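Fludeck Household Battery Sorting: Progress Report to the Mallia Fund

Reporting period: second quarter of the grant, ending February
Prepared by: Kendra Hawthorne, with stock records from Joon-young Seo

1. Position at the end of the period

Collection is running at all sites named in the application except the library annexe, where the tube has been delivered but not yet fixed to the wall. Sorting moved into the rear workshop at Zacharias Yard in the first month of the period. The spend to date is within the approved budget, apart from bins and labels, where there is a small overspend explained in section 4.

Nearly 540 kg of mixed household batteries were received. Most of this is cylindrical alkaline. Button cells remain a minor part by weight but take up a large share of handling time, as each has to be taped before storage.

2. Sorting method

The method agreed with Bienvenido Navarro at the start of the grant has been kept, with one change. Incoming batteries were previously tipped into a deep crate and picked out by hand. They are now laid out on a flat work surface and moved into clear bins along the far edge. Swollen, leaking or unmarked cells are set aside before this stage and do not reach the table.

Clear bins replaced the grey ones used in the first quarter. Contents can be checked from the side without lifting or tipping, and a cell in the wrong bin is found sooner. The dark table surface was chosen for the same purpose. Silver and copper-coloured ends show up well against it under the workshop lighting, though cells with dark bodies are less easy to pick out, and an additional lamp has been requested.

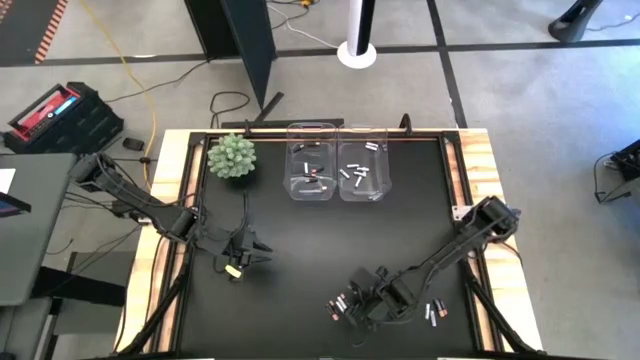 Sorting table, Zacharias Yard: batteries in the two clear bins and on the black work surface.

Bins are filled to a single layer only. The first quarter report noted that cells stacked in depth tended to roll and come to rest end to end, and the storage guidance we work to advises against this. A single layer means more frequent emptying. Yvette Beaulieu has timed the emptying step and considers the loss acceptable at present volumes. It would need to be looked at again if the schools join the scheme.

3. Storage and removal

Sorted cells go from the bins into lidded drums in the ventilated store. Lithium cells have their terminals taped and are kept in a separate drum with vermiculite. Drum weights are entered on the stock sheet at the end of each session.

Two removals were made by Fillent during the period. The second was delayed because the consignment note gave the old site address. The note has been corrected and a copy is held with the stock sheets. Weights recorded by Fillent agreed with ours on both occasions to within the tolerance of the platform scale.

4. Variances

Bins and labels: overspent. The first batch of clear bins had a raised rib across the base and was returned. The supplier credited the bins but did not refund carriage.

Training: underspent. The session on damaged cells was put back and will be charged to the next quarter.

Scale calibration: carried out as planned, no adjustment needed.

5. Matters outstanding

Library annexe tube to be fixed. Zachary Caron is waiting for written consent from the building manager.

Additional lamp for the sorting table, ordered but not received.

Written instruction for button cells to be revised. The current version refers to the grey bins.

Decision required from the Fund on whether vermiculite may be charged to consumables or should remain under safety equipment. It has been entered under safety equipment for this report.

6. Next period

No change to staffing is proposed. The sorting method will stay as described in section 2 until the lamp is in place, after which error checks will be repeated on alkaline and rechargeable cells of the same size. Results will be attached to the next report together with the stock sheets.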